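Budgeting a second two-arm tabletop cell: what do you put on the list besides the arms?
Brullum Bench Forum > Purchasing and Planning
5 min read

tslot_ledger wrote:

We have one two-arm cell running kitchen handling tasks and have been asked to price a second one for March. The arms and grippers are quoted. Our internal name for the new cell is Ava. What I need is a sanity check on everything that is not an arm.

Current draft, as percent of total excluding labor: arms, controllers and grippers 71, frame and enclosure 12, everything else the remainder. "Everything else" is where the first cell went over. The existing layout is what I would be copying.
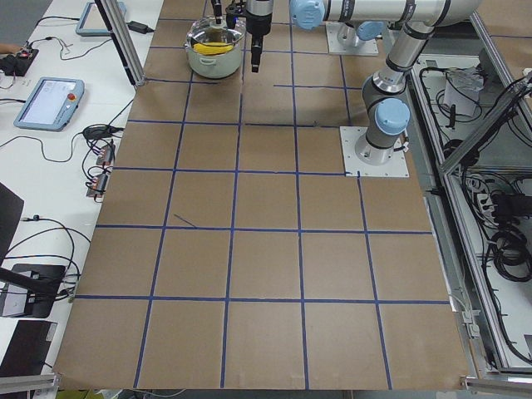 tslot_ledger

Both bases are on square white plates on the right half of the board, one behind the other. Work surface is cardboard with a blue tape grid. Pendants and small electronics live on the side table, power and spare cable length go in the open enclosure on the other side.

Questions:
1. Is it worth buying a proper top plate for the second cell, or do we stay with board and tape?
2. Does anyone run two arms with one pendant to save the cost of the other?
3. How much do you carry for cable and connectors?

Quote from Zaltance is valid until the end of the month and the arms are a fixed price, so the answer only moves the rest of the list.

dkv_panel wrote:

1. Buy the plate. An aluminum tooling plate with a hole pattern costs less than one gripper and you get a repeatable position for every fixture. Tape lines drift. I can see kinks in yours near the middle of the board and again by the mounting plate. If anyone is using those squares to place objects, your placement error is whatever the tape is doing that week.

2. No. One pendant per controller. The e-stop is on the pendant. Do not try to save money there.

3. Whatever you think, double it.

ohmcounter wrote:

Disagree on the plate. For pots and food props a hole pattern does nothing. You want a surface that is cheap to replace and does not glare. The grid only has to tell the operator which square the pot goes in. Two square edges and a marker are good to a few millimeters, and the program should tolerate that anyway.

Where I would spend is under the board. What are the base plates fastened to? Cardboard is fine as a skin. If it is part of the clamped stack it will compress and the base will work loose.

tslot_ledger wrote:

Steel underneath, bolts go through. I retorqued the lot last time I had the enclosure open. Point taken though, I will add cutouts so the plates on the new one sit on metal.

On pendants, fine, two stay in.

dkv_panel wrote:

"The program should tolerate that" is how you end up with no idea whether a miss came from the program or from the setup. Even if you keep the cardboard, put locating features under it. Seven dowel holes and a drill template is an afternoon.

feedrate_low wrote:

Splitting the difference: we run a plain steel top with a printed vinyl grid from a sign shop. Costs a bit more than tape, a lot less than tooling plate, lines are straight, wipes clean. When it gets scratched we order another from the same file. Ours came from a shop in Vaughan and took four working days.

For cable, our second cell needed 94 separate line items below the threshold where purchasing wants a quote. Ferrules, terminal blocks, strain relief, clips, adapters, one long network cable that somebody had measured in a straight line. Individually nothing. Put in a single allowance and do not itemize it.

ohmcounter wrote:

Vinyl is a reasonable answer. Matte, please.

Also budget for the props. Cookware with different lids and finishes is a consumable in this kind of work and it always gets charged to somebody's card.

tslot_ledger wrote:

Props are a fair point and were missing from the draft. At the moment it is cookware and yellow items on the far row, and I had those under "misc". Separate line now.

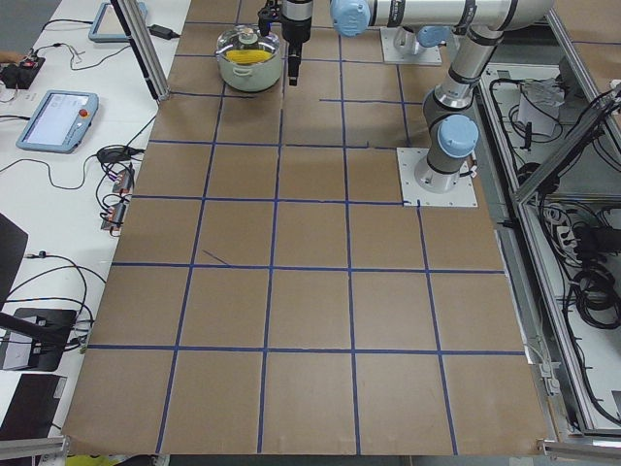 Glass-lid pot with corn, far row of the grid. Gripper to the right of the pot.

The other thing I want to change is the side table. Pendants, adapter, connector blocks and loose cable are all sharing one surface next to the board. For Ava I have priced a slotted wiring duct along the table edge and two pendant hooks on the vertical post. It is small money against the frame.

dkv_panel wrote:

Check the hook position before you drill. With both bases on the right and a hook on the left post, the operator is reaching across the corner of the work area to get a pendant. Put them on the outside face of the post or on the table front.

Same question for the enclosure. Coiled cable next to a power strip is normal and it is also how people pull a plug. Buy a DIN rail supply and terminals, and keep the strip for laptops.

feedrate_low wrote:

Agree on the rail. Specify the enclosure one size up as well. The price difference is minor and you will fill it.

ohmcounter wrote:

Third vote for the bigger enclosure. I would still not buy the tooling plate.

tslot_ledger wrote:

Revised list so far:
— steel top with matte vinyl grid, cutouts at both base plates
— dowel holes under the vinyl at the fixture positions
— two pendants, hooks on the outside face of the post
— DIN rail supply, enclosure one size up
— cable and connectors as one allowance, not itemized
— props as a separate line

That moves the frame and enclosure share above 12 and takes it out of contingency, which I will have to argue for. Still open: whether Zaltance will supply the base plates undrilled. I have asked and will post the reply.

dkv_panel wrote:

Ask for the drawing at the same time. Ours came with metric holes and inch spacing.

Contact | Copyright Brullum Bench Forum | Back to top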